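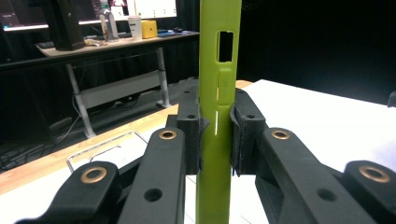

Figura 1. Pieza de color verde lima en posición vertical, con un recorte rectangular en su parte superior.

4.2. Objetos pequeños y categorías dudosas

El inventario de Lernia reúne 237 objetos de escritorio, y su manual sostiene que cada uno admite una sola categoría. Nos cuesta aceptarlo. La pieza de la Figura 1 entraría sin dificultad entre los tubos si se atiende al contorno, y el manual no dice desde qué lado hay que mirar. Brabec defiende que la forma basta – lo repite en dos informes –, pero en ninguno aporta datos de objetos vistos de canto.
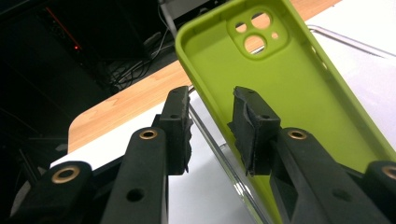
Nahuel Orellana

Las fundas de teléfono son el caso más incómodo. Vista por dentro, una funda de silicona amarillo verdosa muestra el reborde y la cavidad, y la duda se reduce mucho. En nuestra revisión, 13 fichas cambiaron de categoría al añadir una segunda vista. No sabemos si la proporción se mantendría en la serie Hirkano, de 924 fichas, y desconfiamos de quien lo dé por hecho.

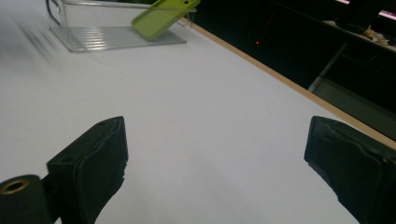 Figura 3. Tablero blanco con canto estrecho de color madera.

Tampoco nos convence que el tablero claro sea un fondo neutro. Jirkavik lo recomienda sin compararlo con ningún otro, y las 11 fichas que cita en su apoyo proceden de una misma mesa.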